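Sorting by Feel: What Belongs With What?
Project report, September 2021
Kwabena Annan, with Orla Mac Giolla and Cillian Brophy

When our group had to pick a topic for the materials and everyday objects unit, I was kind of hoping for something with food in it. We got sorting. I grumbled for a day and then got really into it (Orla will tell you I got annoying about it), so this report is longer than it was supposed to be. Sorry, Catríona Ó Riain, who has to grade it!

Our question was simple. If you give people a big mixed heap of small stuff and three boxes, and you don't tell them what the boxes are for, how do they decide what goes where? We called the whole thing Plodar, which was Cillian's word for a heap you keep meaning to deal with, and it stuck.

Getting the heap together was the fun part. We wanted things that argue with each other a little. A ball is easy, everybody knows a ball, but is a spiky rubber ball the same kind of thing as a little soccer ball? They're both round, and they feel nothing alike. So we went for lots of balls, and then plush toys, knitted cloths, and crushed drink cans that had been sitting in a recycling bag. The cans were my idea. I wanted something hard and shiny that people wouldn't think of as a toy at all, and I still think they're the best thing in the heap.

The heap lives in a silver basket on a table with a dark green cloth over it. We tried it on the bare table first and everything rattled and slid, and the cloth fixed that. Next to it go the boxes, one pale yellow, one blue, and one in a reddish pink that Orla and I could not agree on a name for. Each has one round hole. You can set them out in a row like steps or stack them up in a tower, and we used both, which ended up mattering more than we expected.

We had 12 people try it, mostly from our year, plus Gearóid Mac an tSaoi, who wandered in to borrow a stapler and stayed for ages. Each person got 8 minutes. They could ask us anything except what the right answer was. I wrote down what they said while they worked and Cillian kept the time.

The first thing we noticed is that almost everyone starts with color. It makes sense, because the boxes have colors and so do the balls, and off they go, blue ball to blue box. Then they hit the cream knitted cloth and get stuck. One girl held it for so long that Cillian thought she had quit. After that most people switched to feel, so soft things together, bouncy things together, and cans in whatever box was left. A couple of people went by size, and Gearóid sorted by "stuff I would keep," which we had no column for. We added one.

The stacked boxes were harder. With the row, people looked at all three before they dropped anything. With the tower they treated one box as the main one and kept going back to it, and the others got leftovers. I'd like to try this again with the colors swapped around, because we never did that and Catríona is going to ask.

Mistakes, because we made plenty. The cloths are a pain. They drape over everything, so people sort what's on top and don't find the wooden block until the end. Orla wanted to fold them and put them at the side. I wanted them left messy, since a real heap is messy, and we went with messy, but I think she had a point. Also, our first score sheet had 43 lines on it, and nobody can fill that in while someone is asking them if a can counts as metal or as trash. The second one fit on half a page and was much better.

If we get another term, I'd cut the number of balls and put in more odd things, maybe paper or string. I'd also let two people sort the same heap together, because the arguing would be great.

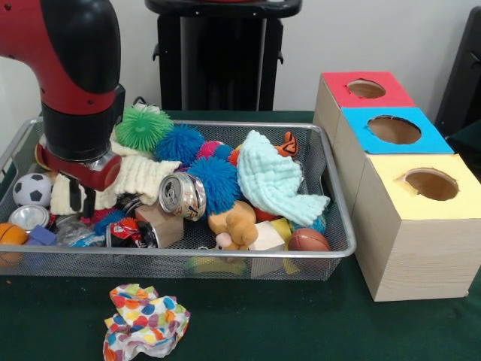
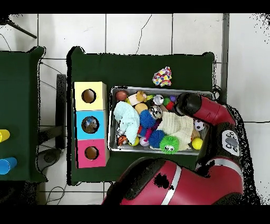
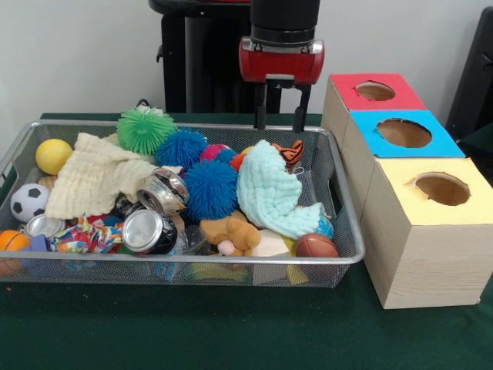

The Plodar heap on the green cloth; the boxes are stacked in the second picture and in a stepped row in the third.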